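Search this site
Enter keyword
Go

Getting a copy of a crash report: common questions

These answers cover collisions handled by the Gretholm traffic desk. If your crash happened on the interstate, the state patrol has the report and we can't release it.

Who can ask for a report?

Any driver, passenger, pedestrian or cyclist named in it. The owner of a damaged vehicle or damaged property can ask too, and so can an insurer or attorney acting for one of those people. If you are asking for someone else, bring a signed note from them and a copy of their ID.

How long does it take?

Most reports are ready 2 weeks after the crash. Crashes with serious injuries take longer, and a report stays closed while charges are being considered. You can still get the exchange sheet in the meantime. It lists the drivers, the plates and the insurance details, and your insurer can open a claim with it.

What do I need to have with me?

The report number is best. The officer writes it on the card handed out at the roadside. If you lost the card, we can search by date, street and the last name of one driver. Please give the nearest cross street. Pillai Road runs for miles and has had 82 reports so far this year, so "Pillai Road near the gas station" will not get us far.

What does it cost?

A paper copy is $32. People named in the report get the first copy free. Photos taken by officers are billed separately, and Carmela Lombardi at the records window can tell you the price once she knows how many there are.

Do I have to report a crash if no one was hurt?

You do if any vehicle can't be driven away or if damage to anyone's property looks to be over $300. That includes fences, mailboxes and parked cars. For smaller bumps, trade names and insurance details and take your own pictures. 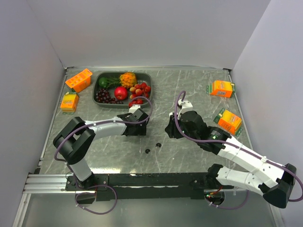 What should my own pictures show?

Take wide shots first, from several sides, so that the lanes, signs and signals are all in view. Then move in for the damage and the plates. Keep something fixed in each close shot to show where it belongs, such as a door handle or a wheel. Check for shine before you put the phone away. Polished surfaces can hide a scrape, and a floor like the reflective gray one in the picture above would be a poor place to look for scuff marks without changing your angle. If the car has already been moved, photograph it anyway and tell us where it was standing.

The report has a mistake in it. Can it be changed?

Plain errors can, such as a wrong plate, a misspelled name or the wrong insurance company. Send us a copy of the document that has the right information. An officer's opinion about how the crash happened is not changed on request. You can add a written statement of up to one page, and it will be kept with the report.

I saw a crash but left before police came. Is it too late to call?

No. Call the desk and ask for Ginevra Santoro, who takes witness statements. Tell her where you were, which way you were facing and what you saw yourself. If you have dashcam video, save the original file right away, as many cameras record over old clips. Don't trim it or post it before we have a copy.

My car was towed. Where is it?

Tows from the north side go to the Jastico lot and all others go to Cuvasent Towing. Both are open until 6 p.m. Bring your license and proof of ownership. Storage is charged by the day and the fee goes to the lot. If the car is being held as evidence, neither lot can release it until the officer signs it out, but you may be able to collect medicine, child seats and house keys. Call us before you go.

Can you tell me who was at fault?

The desk doesn't decide that. The report may list a citation or a contributing factor, and insurers make their own decision from there.

Contact the records window | Copyright Gretholm Traffic Desk | Back to top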